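7/22/21

Today I was walking for the campaign again, from Ulleo up to the old part of Drarnon. We have 18 days left before the vote for the town council. 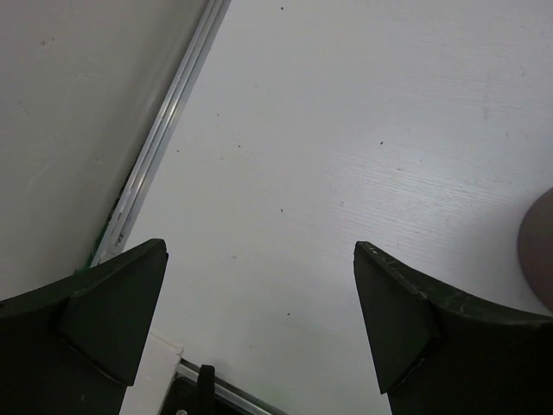
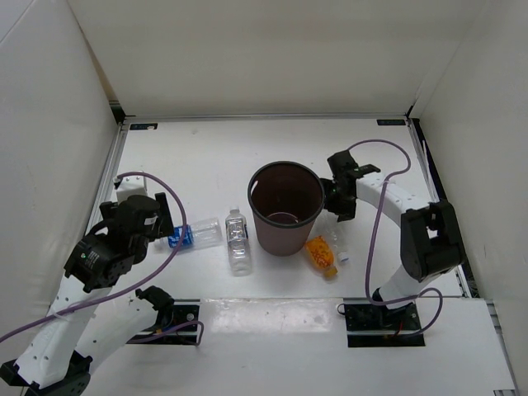

Doors and answers

I knocked on 157 doors and 40 people opened. Most wanted to speak of the bus to Maglaya, which lost its evening service in April. One woman kept me a long time about the drains on Pinard Street - she had written everything in a notebook, with the dates. I promised her to raise it, and I must not forget.

My accent was mentioned only once, in a friendly way.

For tomorrow

Print 38 more leaflets, the ones with the corrected phone number. Read the budget paper again, the pages on road repair, which I still do not understand well. Buy better socks.

My feet hurt, but I am glad I went.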